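Kakine laundry room reopens with longer hours and a mending corner

After most of a winter spent hauling bags across town, neighbors in Kakine have their laundry room back. The shared washhouse on Huerta Street opened its doors again in March, with new drains, fresh paint and five washers that replace the tired old ones so many of us had learned to kick in just the right spot.

The work was paid for in part by a 2,000 dollar grant from the Stimov neighborhood fund, and the rest came from bake sales, a rummage sale and a good many coffee cans left by cash registers. The room now stays open until 10 p.m., which should be a comfort to anyone who works a late shift and has had to choose between supper and clean socks.

Regulars are asked to put delicate things and small items in a zippered mesh bag before they go in the wash — the old drains gave up more than one baby sock when they were finally pulled out.
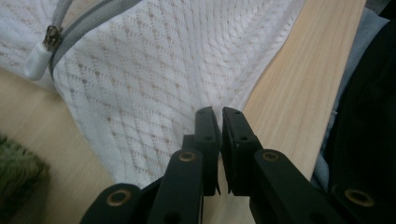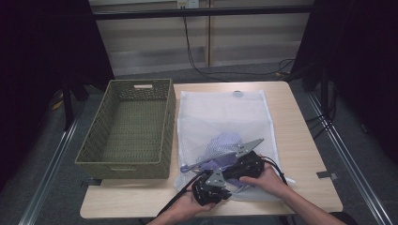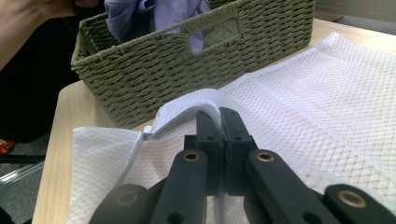
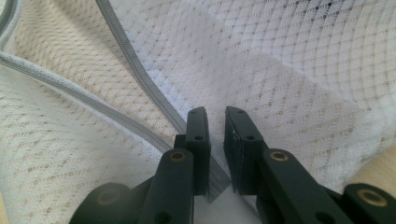
The price of a wash stays where it was last fall, and the dryers still take quarters only, so do bring a few along. Cards may come later in the year, once the wiring on the back wall has been looked over.

The old storage closet has been turned into a mending corner, with a sewing machine, a tin of buttons and a chair that is much nicer than it needs to be. The Gesivent Sewing Circle will be there one evening a month to help with hems and stuck zippers, and beginners are very welcome — bring whatever has been sitting in the pile at home.

Anyone who left a blanket or coat behind before the room closed can pick it up at the front desk through the end of the month. Whatever remains will go to the clothing drive at the library.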